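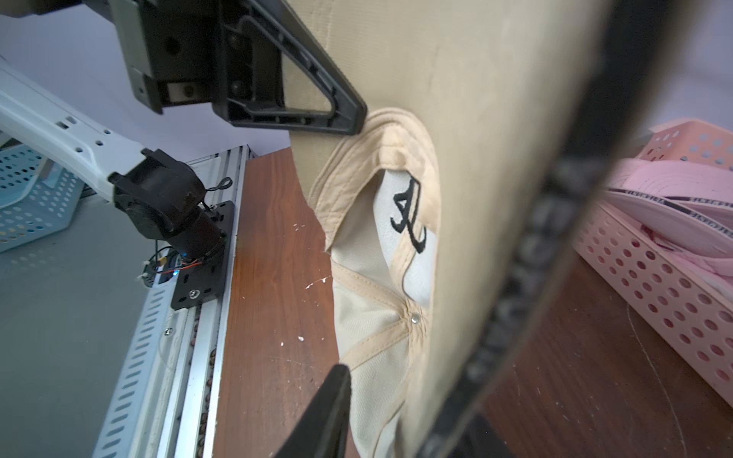
Ivham Cap, Beige

A plain baseball cap for daily wear, with the inside finished as carefully as the outside. The crown is lined in white, and the seams are covered with tan tape that runs up to a small silver metal button at the top. A tan sweatband goes around the inner rim. The black script logo is embroidered on the inside, on the white front panel.

Brollura sells the Ivham one at a time or by the carton. Carton orders ship from the Drurnach warehouse.

Details

Style: baseball cap, curved brim
Color: beige, tan sweatband and seam tape, white lining
Logo: black embroidery, inside front panel
Weight: 80 grams
Carton quantity: 15
Item number: 289

Fit

One size, for most adult heads. The crown is medium depth and sits just above the ears. If you are between sizes in other brands, the Ivham will probably feel a little roomy on the first day. The sweatband takes the shape of your head after a week or so of wear.

People with a lot of hair have told us the crown is comfortable but that they wear it on the loosest setting. We don't make a deeper version at the moment. The Karppinen cap has a taller front and may be a better choice if you find most caps shallow.

The brim comes with a slight curve. You can bend it further by hand. Do it a little at a time, with your thumbs underneath and your fingers on top, and work from the middle out to the sides. Don't fold the brim in half, and don't soak it to shape it.

Care

Spot clean when you can. Use cool water, a drop of mild dish soap and a soft cloth. For the sweatband, turn the cap over and work from the inside with an old toothbrush, going along the stitching. Rinse with a clean wet cloth until the soap is gone.

For a full wash, do it by hand in a sink or bucket. Keep the soak under ten minutes. Push the water out with a towel and let the cap dry over a bowl or a ball that is close to the size of your head. Keep it out of direct sun while it dries, or the beige can fade unevenly.

Do not machine wash, bleach, tumble dry or iron.

The white lining will pick up sunscreen and hair product over time. Marks that are a day or two old usually come out with dish soap. Older yellow marks may lighten but not go away completely. If this bothers you, wipe the lining once a week in summer.

Storage

Caps can be nested one inside the next on a shelf, brims all facing the same way. Stacks of more than eight tend to flatten the crown of the bottom one. On a hook, hang the cap from the back so the weight of the brim doesn't pull on the front panel.

Changes to this model

From September the seam tape is tan. Earlier caps had white tape to match the lining, and a few of those are still in stock at Drurnach. If you are matching caps you already own, put a note on your order saying which tape you need and we will check the shelf before we pack. The pattern and sizing are the same for both.

Custom embroidery

We can add a name or simple design to the outside front panel on orders of 600 caps or more. Thread colors are chosen from our standard card. Send your artwork to Chia-jung Chu in the custom department, who will send back a stitched sample for approval before the run is started. The inside logo stays as it is on custom orders.

For smaller orders, most local embroidery shops can work on the finished cap. Tell them it is lined. The stitching will go through the white layer and the back of the design will show inside.

Ordering and returns

Single caps are sent flat-packed in a card box with a paper form inside the crown. Cartons are nested. Orders placed before 2 p.m. leave the same working day.

Unworn caps can be returned within 30 days. Leave the paper form in if you still have it. Custom embroidered caps can't be returned unless there is a fault in the stitching. For trade accounts and carton pricing, contact King-fai Lam at the Brollura sales desk.

Related items

Karppinen Cap, tall front
Ivham Replacement Paper Forms, pack of 15
Brollura Thread Card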